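Revised 1 July 2020. Replaces the short notes from June.

# Kitska blackout fabric, dark gray, by the roll

Most fabric sold as blackout is dimout with a better name. I bought a roll of the Kitska to line two bedroom windows and cover a workroom skylight, and I've now cut, hemmed, washed and hung enough of it to say what it does. I paid full price. The seller, Vodedbridge, ships it on a cardboard core with a plastic sleeve and no printed instructions.

## Construction

The Kitska is a polyester weave with no coating on either face. Light is blocked by a black yarn layer woven between two outer layers. Coated fabrics block more light per unit of weight, but the coating pinholes along every stitch line and eventually cracks at the folds. A triple weave avoids both problems at the cost of a small amount of general leakage.

Stated weight is 325 grams per square meter. I cut a test square from each end of the roll and weighed them on a kitchen scale, and both agreed with the label within the limits of the scale. The previous fabric I used, Fivo, came up light at one end, so this was worth checking.

## Light

In a closed room with direct sun on the glass, the Kitska passes a faint, even glow that I can see after my eyes have adjusted. I can't read by it. Leakage around the edges of the panel is far larger than leakage through it, and any money spent on heavier fabric would be better spent on a wraparound rod.

Needle holes are visible from the dark side only where I had unpicked a seam. A size 90 needle with a 3.5 mm stitch left nothing I could find.

## Drape and creasing

The weak point is recovery from folding. Off the roll the fabric hangs flat. Once it has been folded and stored, it keeps its creases for days, and the diagonal ones are the slowest to drop.
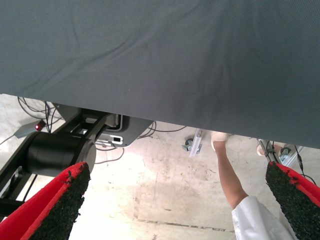
Dark gray cloth, fine weave, with soft diagonal creases.

Steam removes most of them. A dry iron on the synthetic setting removes them faster but leaves a slight shine on the face side, so use a press cloth or work from the back. Don't go hotter. At the cotton setting my scrap puckered and didn't recover.

Birutė Kairys, who sews for a small theater and has used the same roll stock, hangs her panels for two nights before marking the hem. I tried it both ways. The panel I marked straight away dropped unevenly and had to be redone; the one I left alone was level after hemming.

## Cutting and hemming

The weave is tight enough that a cut edge frays slowly. A rotary cutter gives a clean line. Scissors push the layers apart slightly, and on a long cut the back layer ends up longer than the face.

Cut to the thread. The printed selvage on my roll wandered, and squaring from it put the bottom edge visibly out of level. Squaring from a pulled thread fixed this and wasted less fabric than I had expected.

For hems I used a double fold of 2 inches with no weight tape. That's enough for the bedroom windows. The skylight cover needs a rod in the hem, or it sags in the middle.
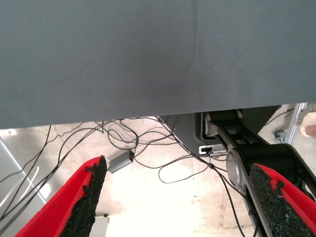
Polyester thread is the right choice here, preferably a matte one. Cotton thread shrank in the wash and pulled the side seams into small waves. A walking foot helps with four layers at the corners, though my machine got through them with the standard foot at low speed.

## Washing

Cold wash, low spin, hung to dry. Measured along the length, my panel lost nothing I could detect after the first wash. The rinse water was slightly gray that time and clear afterward. Tumble drying on low brought back every fold line and added new ones.

## Compared with Fivo

Fivo is lighter, cheaper and easier to sew. It also passes noticeably more light and shows lint badly. For a living room I would still buy it. For a bedroom facing east, the Kitska is the better fabric.

## Verdict

Recommended for lined curtains and fixed covers. Not recommended for anything that gets folded away every morning. The roll is sold in 30-yard lengths only, and Vodedbridge won't accept a return once the sleeve has been opened, so order the swatch first.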